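HOME & HABITS

I grew up in Pleldale, where my mum rinsed foil trays until they fell apart, so you'd think I'd be good at rubbish. I'm hopeless! One soggy September I decided to go 30 days without a kerbside bin.
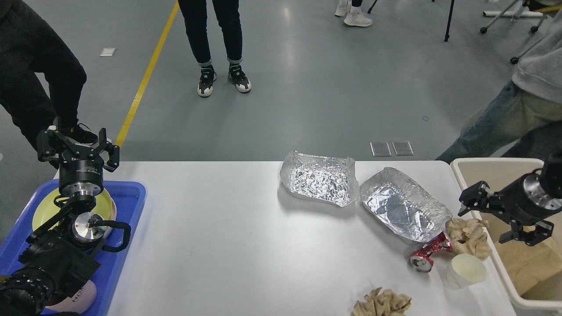
Issue 69

Week one was all takeaway foil and guilt. My neighbour Tainá Nogueira (a saint) lent me her compost caddy – and her worms, which I promptly overfed.

By week three I was washing up at midnight and rather enjoying it.

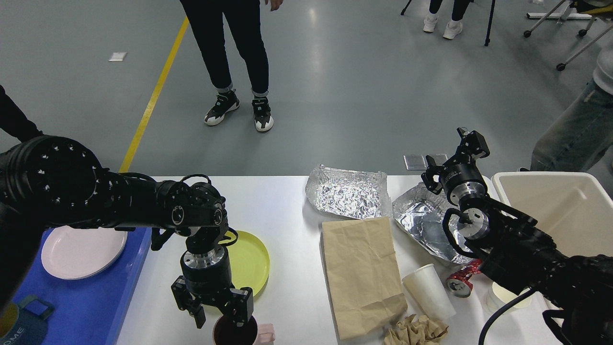 Cups, plates and the leftovers of a long day.

Would I do it again? Yes, but with fewer worms.

© Skurner Magazine | Contact us | Back to top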